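Birkberg desk brush, long-term review
Posted Wed 2 July by Sze-wing Wan

I have now owned the Birkberg desk brush for long enough to have opinions about it, which was not the plan. The plan was to sweep toast crumbs off a desk.

For the uninitiated, Birkberg makes the sort of home office gear that comes in a box nicer than most of my furniture. The brush was a present in December from a relative who had seen my keyboard. It has a beech handle, a head of stiff natural bristle and a leaflet in four languages, one of which recommends a conditioning oil sold separately. I did not buy the oil.

As a brush, it's good. It picks up eraser rubbings and the grey fluff that gathers behind a monitor, and it gets into the gap along the back of the desk where my old Miren just pushed everything further in. The bristles have kept their spring. On a laptop keyboard it's a bit too stiff for my liking, and I went back to a cheap paintbrush for that after flicking a biscuit crumb under the space bar, where it lives to this day.

The handle is where we fall out. It's short, fat and varnished to a high gloss, so it feels lovely in the shop and skates out of your hand the minute you've had sunscreen or hot chips. Mine has gone behind the filing cabinet 2 times. The hanging loop is leather and too small for any hook I own.

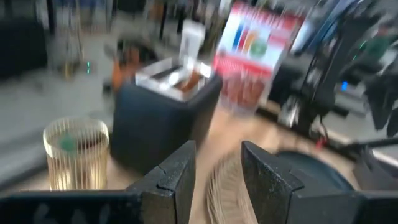

Beige wires or bristles, gold wire cup, tabletop.

Storage is a separate grievance. Birkberg would like you to buy the matching stand, a slab of beech with a hole in it, and wants nearly as much for it as for the brush. I tried a mug (tipped over), then a jam jar (looked like a jam jar), and then gave up and put the thing in the drawer with the dead batteries, bristles up. It seems happy there.

If you're shopping around, the Barros is lighter and has a rubbery grip that stays put, but it sheds. I was finding hairs in my paperwork for weeks. The Telix comes with a little dustpan, and the dustpan has a lip thick enough to stop any known crumb from getting in. Both cost less, and I'd still take the Birkberg over either of them if somebody else was paying.

Four stars for the bristles, two for the handle, call it three and a half because I'm soft. Wash it in lukewarm water with a drop of dish soap and dry it on its side. The leaflet says to dry it hanging up, but see above re: loop.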